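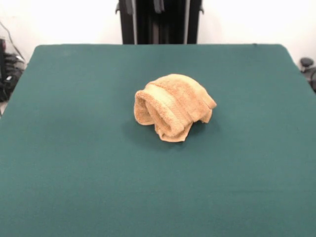 # Getting a second-hand board game back to playable

Last updated 2 March 2024

Op shops are full of board games that are one dice short of usefulness. I buy them anyway. My wardrobe holds more games than clothes, and the clothes have started to look nervous. What follows is the routine I use on a new arrival, worked out mostly on a battered copy of Plunder that cost me less than a flat white and took a fortnight to put right.

## 1. Audit the box

Tip everything out on a soft surface so the dice don't end up under the fridge. Find the component list (usually page two of the rulebook, sometimes the bottom of the box) and tick things off. Sort by type first, then colour. You will find things that belong to other games. Keep them in a jar. My copy of Plunder came with a Scrabble tile and a button.

No rulebook? Search the title with the edition year. Older editions often have different piece counts, and you can lose an evening hunting for a galleon that was dropped before your copy was printed.

## 2. Deal with the smell

Garage must responds to time and bicarb. Put the cardboard bits in a lidded tub with an open dish of bicarb soda, keep the two from touching, and leave it for 3 days. Repeat if it still smells like someone's uncle's caravan. Don't put the box in the sun. The smell fades, and so does the artwork.

## 3. Clean the pieces

- **Plastic:** lukewarm water, a drop of dishwashing liquid, an old toothbrush. Air dry overnight.
- **Painted wood:** barely damp cloth, and test the bottom of one piece first.
- **Cards:** dry microfibre only. For sticky patches, a white eraser used gently.
- **The board:** as for cards, plus patience.

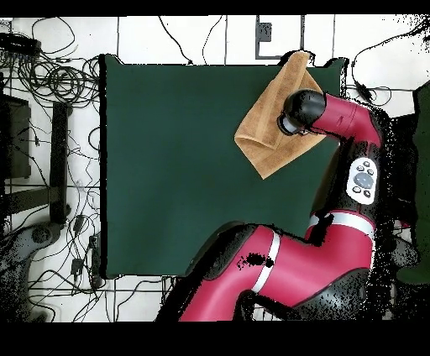 **Can I sleeve the cards before I clean them?**

Clean them first. A sleeve seals the grime in against the card, and you'll be looking at that jam smear through clear plastic for as long as you own the game.

## 4. Mend the corners

Split box corners want PVA and a strip of thin paper on the inside. Brush the glue on sparingly, press the join together and hold it with pegs over baking paper. Leave it for a day. Sticky tape is quick, and in five years it will be brown and you'll have the same split.

## 5. Replace what's missing

Dice and pawns are easy. For odd pieces, try the swap box at your local games club; the one at Tirkham has around 40 mystery meeples in it and asks only that you leave something behind. Missing cards can be printed on heavy stock, but then sleeve the whole deck in opaque-backed sleeves, or everyone will know who's holding the forgery.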